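How to write a rule sheet for a sink-cleaning robot cell

Most rule sheets I get sent for review are useless. They say "maintain a safe working area" and leave it there. I have read 80 of them, and I could count on one hand the ones an operator had opened twice. If yours is going to hang on the wall at all, write lines that a person can check with their own eyes before pressing start.

Step 1. Define "clear" for the basin.

"Clear the basin" sounds fine until you ask two people what it means. Tumelo Molefe thinks a bit of film is no big deal. Roxana Villanueva fails the setup for it. Thin plastic is glossy, it folds any way it likes, and against a pale basin it can be hard to pick out. Pick a side and write it down.
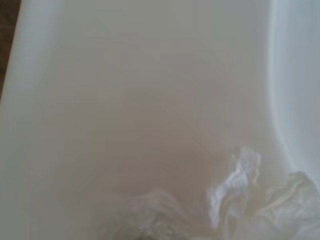 My own wording is "Name every item allowed in the basin. Anything else comes out before the run." It's blunt, and people complain that it's fussy. Let them. A list can be checked, and "reasonably clear" can't. If bags or film are part of the task, put them on the list and say so.

Step 2. Fix the stop button's place.

Vendors love to tell you their arm is safe around people. Maybe. I'd still want the emergency stop where an operator can hit it without reaching past the arm. Write down the spot, and put "keep cables off and out from under the stop box" on its own line. Coils of spare cable drift toward any flat surface.

Step 3. Say what happens above the counter.

A soft item in a gripper can drop anywhere along the path. Keep the path away from open jars, and list which bottles may stay out. The Stundeck template skips this completely and spends 8 pages on signatures instead.

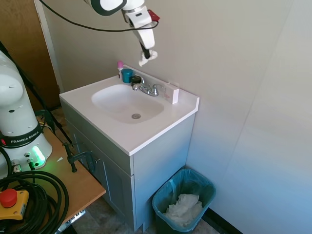
Tissue held over the back corner of the sink, with containers along the backsplash.

Step 4. Set a rule for contact.

Pressing on a counter is where I trust the paperwork least. "Use light force" means nothing. Give a limit your controller can report, and test it on your own counter, whatever the brochure claims. Check the clamp between table and cabinet before the first run and again at noon. If either piece can shift, your taught heights are guesswork.

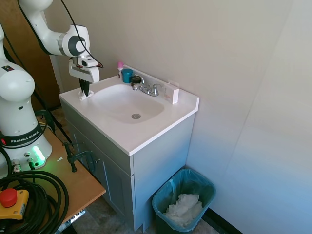 Step 5. Cut it to 2 pages.

Then hand it to someone who didn't write it. Hortensia Yupanqui did this with our draft and struck out a third of the lines, including one I was fond of. Any line she couldn't check by looking, measuring or pressing something went in the trash. Do the same with yours, and put the month on the sheet so people know which copy is old.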